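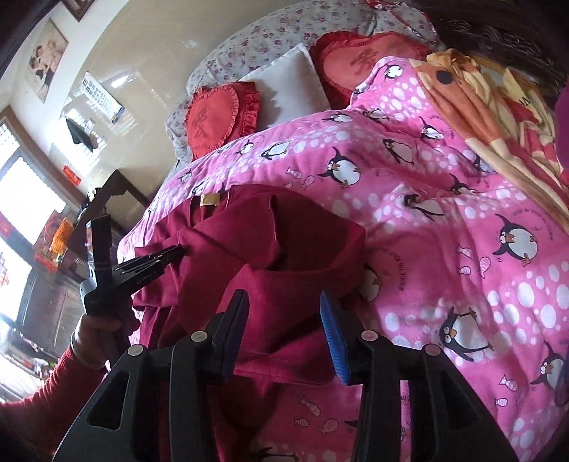
Can you teach a robot to fold laundry without owning a robot?

You can record the teaching part without one. A pair of hand-held grippers lets you do the job yourself while the kit records the movements, and a robot arm can be trained on those recordings later, somewhere else entirely.

I have had the Vostier hand grippers since October, when Muvstead finally had them back in stock, and I've been promising a proper write-up ever since. The pair cost me £500 with the carry case, which made me swallow a bit, but I'd been borrowing time on the remote-control rig over at Floltbridge and the bus fares and the waiting were wearing me down. Working at home with the kettle nearby has been such a pleasure by comparison!

First impressions were good. The body is black plastic with triangular cut-outs, and I was ready to be snobbish about that, but it feels solid in the hand and I've dropped mine on a tiled floor more than once (sorry, Vostier) with nothing worse than a scuff. The blue pads on the insides of the fingers are the best thing about it. Fleece, towelling, thick socks — they take hold of all of it without your having to squeeze like mad, and you can feel through the handle when you've got one layer and when you've got two. Thin, slippery things are another matter. I have a satin blouse that I now refuse to attempt before lunch.

You do have to learn to be slow. My early recordings were dreadful, because I was folding the way I've folded for most of my life, with a flick and a tuck and a bit of a smooth with the side of the hand, and a gripper has no side of the hand. Vasanthi Thevar, who trained me on the Floltbridge rig, told me to bring the cloth up off the bed a little before moving it across, and to stop for a breath at each end of the fold. My jumpers have come out much tidier since. She also nags me to crumple the garment differently every time I start again, and she's right, though it does go against the grain to spoil a nice neat fold.

How does it compare with remote control? Well, for cloth I much prefer this. On the rig I was forever guessing how hard the arm was pulling, and a simple sleeve could take me ages. Here my own wrists do the work, and I can get through a basketful in a session. What you lose is the certainty that the arm can follow you. It's very easy to twist your elbow into some shape that no arm on a stand will ever manage, and you won't find out until somebody tries to play it back.

The software is called Kotian and I'm less fond of it. It's easy enough to start and stop a recording, and the labels are sensible, but the first upload stuck at 87 per cent for an entire evening and I had to begin again. The help pages seem to have been written for people who already know the answer. Do set aside a quiet afternoon for the setup.

A few smaller grumbles. The handles are a shade too big for me, and my thumb aches if I go much over 60 minutes, so I take my tea breaks seriously. The pads collect fluff and want a wipe with a damp cloth. Spare pads are sold separately, which seems mean at this price.

Would I buy them again? I would, and I'd order the spare pads at the same time to save on postage. If you mostly want to show a robot how to handle clothes and bedding, they're a lovely thing to work with. For anything heavy, or anything with fiddly buttons, I'd stay on the rig for now.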